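Goruna Home Vocal Mic: Two Months of Use

I record demos and short voice jobs from a spare bedroom, mostly radio spots and the odd dubbing test. My old microphone started to crackle in October, so I bought the Goruna to replace it. It cost 200 dollars with the stand mount and a foam cover in the box. 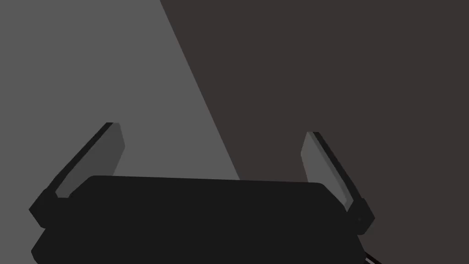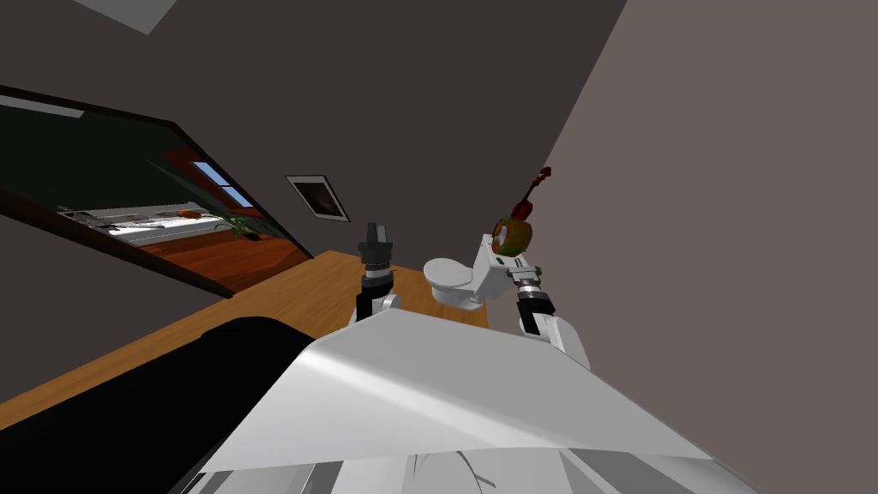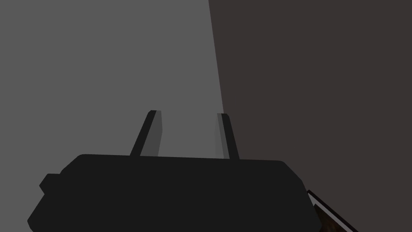
Three computer renders, each with a dark gripper in view.

Setup

The Goruna has both a USB port and a standard mic jack. I tried both. Over USB the computer found it right away and I was recording in 5 minutes. Through the jack I ran it into my Hutis preamp, and that is how I've used it ever since. The preamp gives me a real gain knob, and the one on the mic itself is small and hard to turn in fine steps.

The mount is metal and holds well on a heavy stand. On my lighter stand it drooped during a take, and I had to tighten the joint more than I liked.

Sound

I sing tenor, and a lot of cheaper mics make the top of my range sound thin. This one doesn't. Held notes stay full, and I do less fixing afterward. Low speech is a little boomy if you get close. There is a low cut switch on the back that starts at 100 Hz, and I leave it on for voice work and off for singing.

The letter S can be sharp. Turning the mic slightly off to one side helps. The foam cover takes care of most pops on P and B, but it dulls the sound some, so I went back to my old mesh screen.

Background noise is low. My room isn't treated apart from a rug and a full bookcase, and the mic picks up the street if the window is open. I would expect that from any mic of this type.

Compared with the Osei 301

I borrowed an Osei 301 for a weekend and sang the same song into both. The Osei is brighter and works well on acoustic guitar. For voice I liked the Goruna more. The Osei has the better case, with a proper latch. The Goruna comes in a soft pouch with a drawstring.

Software

You get a trial of Munulano, a simple recording program. It's fine for a single voice track. I ran into trouble when I stacked harmonies, as the playback started to lag behind the click. I went back to my usual program after a few days.

What I didn't like

The USB cable is too short for a desk setup. The headphone jack is on the bottom, right next to the mount, and a thick plug won't fit. The printed manual doesn't mention the low cut switch at all.

Rating: 4 out of 5. I'm keeping it for vocals and will stay with my old mic stand.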